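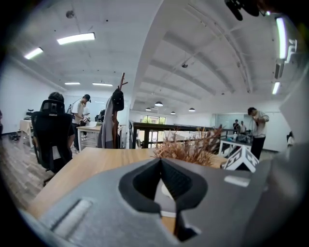

Capítulo 7
La planta que se queda en la mesa

Cuando empecé a dar clases de interiorismo, dejaba las plantas para el final del curso, como quien deja el postre. Me equivocaba de medio a medio. Fue Celeste Amaral, alumna mía de un grupo de noviembre, la que me preguntó por qué dedicábamos tres semanas a las sillas y diez minutos a la maceta que todo el mundo tiene delante mientras trabaja. No supe qué contestarle, y de aquella vergüenza salió este capítulo.

Vamos a hablar de cosas pequeñas: una mata en tonos de óxido, un tiesto claro, una mesa de madera clara. Parece poco, pero un escritorio en una sala compartida, con su perchero y sus sillas de malla negra, cambia muchísimo según lo que pongamos encima (¡y según dónde lo pongamos!).
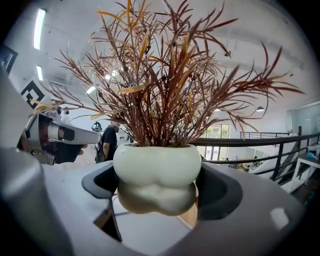

Empiezo siempre por el color. Los rojizos, los naranjas y los amarillos tostados se llevan de maravilla con el roble, y a mí me gustan todavía más cuando el suelo tira a gris, porque entonces la mata es lo único cálido que asoma entre tanta cosa seria. Un recipiente pálido ayuda a que las hojas manden. Si además tiene curvas, mejor, aunque eso ya es manía mía y mis colegas me la discuten en cada claustro.
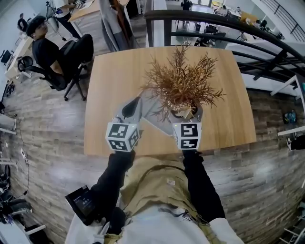 Luego viene la altura, que es donde más tropezamos. Una mata que se abre en todas direcciones pide mucho más sitio que su tiesto – esto lo aprendí barriendo ramitas – y conviene medirla por la copa. Tiaga no: Tiago Paiva, con quien compartí estudio, la medía por la base, y cada tarde acababa con una rama metida en los papeles.

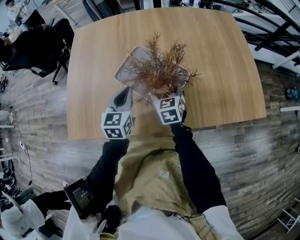
También hablaremos de cómo moverla. Mis alumnos tienden a agarrar las ramas, y yo insisto en ir al tiesto, con calma y sin apretar de más. En el apartado 7.1 trabajaremos la pareja de mata y recipiente; en el 7.2, el lugar que ocupa en la mesa; en el 7.3, el traslado y la limpieza del polvo. Antes de seguir, busca una planta de interior, natural o artificial, ponla en tu mesa de trabajo y déjala ahí hasta que termines el apartado 7.1.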